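Faith Khaemba
Thursday

Budget thread! We finally got our number signed off for a robot arm and gripper at the Nenindale workshop and I've had a lot of messages asking how we planned it. So I'll go through the lot while it's still fresh. Grab a cuppa, it's a long one.

1/ Quick background. We restore and fit out cabinets, wardrobes and small furniture. We want one arm that can hold things, turn things and fetch things while a person does the clever part. No production line, no night shift. One arm, one gripper, one bench.

2/ My first budget was terrible. I rang a supplier, got a price for the arm, typed it into a spreadsheet and felt very grown up. Then I started listing everything that wasn't the arm and the spreadsheet kept getting longer (and longer).

3/ So the best thing we did all year was stop pricing and start simulating. We set up virtual rooms with furniture in them, put a gripper model in, and tried our own sort of jobs before paying for any metal. It cost us some computer time and a fair bit of my patience, and I loved nearly every minute of it.

4/ The job that changed our plans most was flat wooden pieces. Panels, lids, doors, anything wide with a bit of moulding routed into it. I'd assumed the gripper was the cheap bit you pick last. Wrong way round for us! 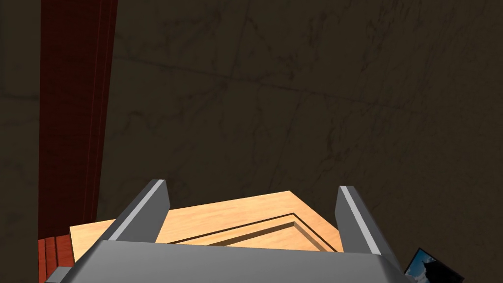 5/ Opening width is the number to chase. Every gripper brochure has it, usually in small print near the back, and it decides which of your parts you can pick up at all. Measure your own stock first. I went round the racks with a tape and a notebook and wrote down the width and thickness of 216 pieces. It took most of a day and it was worth more than any brochure.

6/ What I learned from the notebook: we have loads of pieces that are easy to grab by the thickness and hopeless to grab by the width. Which means the arm has to come at them from the side, which means more reach, which means a different arm. See how one cheap line in the spreadsheet moves an expensive one?

7/ Second thing to chase is finger shape. Plain straight fingers are great for square edges. Routed edges and grooves are another story, because the contact patch gets tiny. We've put in money for two spare sets of fingers plus soft pads, and I'd call that the minimum if your parts have any decoration on them.

8/ Someone asked if the sim needs to look nice. Nice-ish! Ours has marble walls and timber grain and all sorts. If you'll be using cameras to find parts, you want variety in colours and light, so you learn early whether dark walls or shiny surfaces upset things. If you're only checking reach, grey boxes will do you fine.

9/ OK, the actual planning list. These are the lines I had on the final sheet, in the order I wish I'd written them:

Gripper
Fingers and pads
Arm
Mount and bench
Cameras and lights
Safety gear and the risk assessment
Cabling
Software licences
Training
Spares
Somebody's time

10/ "Somebody's time" was blank on my first three versions. It's now the second biggest line on the page. Setting up a new part takes a person, and that person isn't doing their usual job while they do it. If you only change one thing after reading this thread, please put a number there.

11/ On cabling: I budgeted $200 and the final figure was $3352. I'm still a bit sore about it. That covered the proper drag chain, longer runs to the cabinet, and an electrician to move a power point. Ask about cable lengths on your very first call.

12/ We compared two quotes in the end, one from Prandard and one from Taipe. Both were good to deal with and both answered daft questions kindly. The Prandard quote was cheaper at the top of the page and had everything else as extras. Taipe put nearly the lot in one price. Once I lined them up row by row they were much closer than they looked.

13/ Tip for lining them up: make your own list first, then send it to the suppliers and ask them to fill it in. Don't try to translate their list into yours. I did it the hard way the first time and got muddled over which one included the mounting plate.

14/ Next lot of tests was handles. We get plenty of things with a long round handle on them and I wanted to know if the same fingers could cope, or if we'd be buying a second gripper.
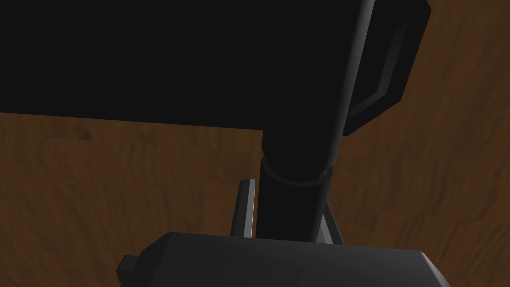
Fingers either side of a black cylindrical handle, just below the collar. Simulated, brown timber behind.

15/ Round things are a different sort of problem. Flat fingers only touch a cylinder along a line on each side, so a long heavy object can swing. You can squeeze harder, or add a V-shaped notch, or choose a grip point closer to the weight. We've budgeted for the notched fingers. They cost a lot less than a second gripper, and if they don't do the trick the second gripper is parked in next year's plan.

16/ Payload, while I'm here. The payload on the brochure usually has to cover the gripper too! Take the gripper off, take the fingers off, and what's left is what you can lift. Then take a bit more off if you're holding something by one end. We went up an arm size because of exactly this.

17/ A few people have asked about buying second-hand. I looked hard at it. There are some lovely older arms around, and if you have someone in the shop who enjoys fixing controllers, go for it. We don't, so we asked for a warranty and paid for it. My rule was that if a part fails I need to know who I'm ringing.

18/ Leasing: also looked at it. The monthly figure was friendly, but the gripper and fingers weren't covered, and those are the bits we'll wear out. Might suit you better if you're running a fixed job for a set time.

19/ How we pitched it to the owners. I took in one page with the list, one page with the sim results and one page of jobs we think it won't do. The third page got the most questions and I reckon it got us the yes. They liked seeing that we'd been fussy.

20/ We also split the spend. Gripper, fingers and bench come first, so we can practise fixturing by hand. The arm is ordered for June. The cameras come after that, once we know where the shadows fall on the real bench. If something in the first lot goes badly we can still change the second lot.

21/ What I'd do differently: start the sim a couple of months earlier, and test the boring parts before the interesting ones. I spent ages on tricky shapes and then found out we handle plain shelves far more than anything else. 100 plain shelves will pay for this arm long before one fancy door does.

22/ Credit where it's due, the idea to go round with a tape first came from the crew at Valtetti, who put in a similar setup before us and let me pester them for a whole afternoon. Visit someone who already has one if you can. Ask them what's sitting in the cupboard unused.

23/ I'll post the blank version of the spreadsheet once I've taken our prices out and fixed the column that adds up wrong. If you're planning one of these yourself, tell me what you're hoping to pick up, I'd love to hear it. And if you've had good luck with notched fingers on round handles, please send me the notch angle you used!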